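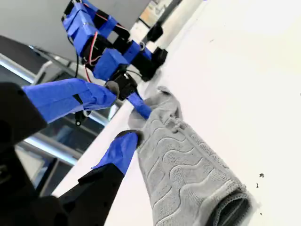
4.2 Pertes de prise non signalées

La littérature sur la manipulation d'objets souples rapporte volontiers des taux de réussite et passe vite sur les échecs que le système n'a pas vus. Nous nous intéressons ici à ces derniers. Sur 595 tentatives de saisie enregistrées pendant la campagne Lelura, 244 ont été classées « réussies » par le contrôleur alors que la relecture manuelle montre une prise partielle, ou pas de prise du tout. L'hypothèse avancée par nos prédécesseurs du projet Damemard est celle d'un glissement entre le textile et le doigt. Elle nous paraît fragile. Les bouts de doigts portent un patin gris foncé, le reste de la phalange étant gainé de ruban bleu, et sur une serviette ramassée en rouleau comme celle de la figure 4 le contact se fait à la fois par le patin et sur des plis qui se soutiennent entre eux. Le capteur d'effort mesure alors la résistance du rouleau, et le contrôleur en déduit une pince fermée sur du tissu.

Figure 4 -- Saisie d'une serviette à motif ondulé en relief, posée sur un plateau blanc.

Le critère d'arrêt hérité de la bibliothèque Vaher repose sur un seuil de courant unique, identique pour tous les doigts. Ce seuil a été réglé sur des objets rigides, et la documentation ne dit pas lesquels. Nous l'avons conservé pour rester comparables, choix que nous regrettons en partie : il masque le défaut que nous cherchions à isoler. Un doigt qui bute contre la table franchit le seuil aussi bien qu'un doigt qui pince. Dans les deux cas le journal porte la même ligne, et la phase de levée démarre. 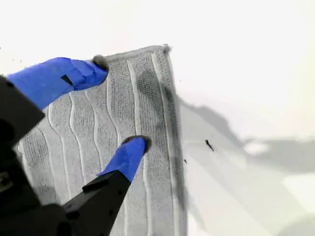
Une fois la levée engagée, aucune vérification n'est faite avant la dépose. Le fabricant du contrôleur, Grosholm, recommande une seconde lecture du courant à mi-course. Nous l'avons essayée sur 3 séries, sans gain net : le poids d'une serviette est trop faible pour se distinguer du frottement des articulations. Il est donc difficile de suivre les auteurs qui présentent cette mesure comme une « confirmation de prise ». Elle confirme que le moteur consomme.

Reste la question de la sécurité. Une fausse prise sur un textile ne blesse personne, et l'argument revient souvent pour classer le défaut parmi les simples pertes de cadence. Pourtant, dans 8 tentatives, le bras a poursuivi sa trajectoire avec le tissu coincé entre un doigt et le bord du plateau -- le contrôleur affichait toujours un état nominal. L'arrêt d'urgence a été déclenché à la main. Avec un objet plus résistant, l'effort serait remonté dans le poignet, dont la tenue à ce type de charge n'a pas été vérifiée. Nous ne proposons pas de correctif ici. Un seuil par doigt paraît un minimum, mais nos données ne permettent pas de dire s'il suffirait.

Imprimer cet article | Envoyer par e-mail

Accueil | Sommaire | Section précédente | Section suivante | Références

Commentaires (3)

lecteur_mecatro : Le même seuil pour tous les doigts, vraiment ? Chez nous on avait abandonné l'idée dès les premiers essais.

P. : Il manque la répartition des fausses prises selon l'état de départ du linge (à plat, en boule, en rouleau). Sans elle, l'explication par les plis reste une opinion.

anonyme : D'accord avec P. Et la relecture manuelle, faite par combien de personnes ?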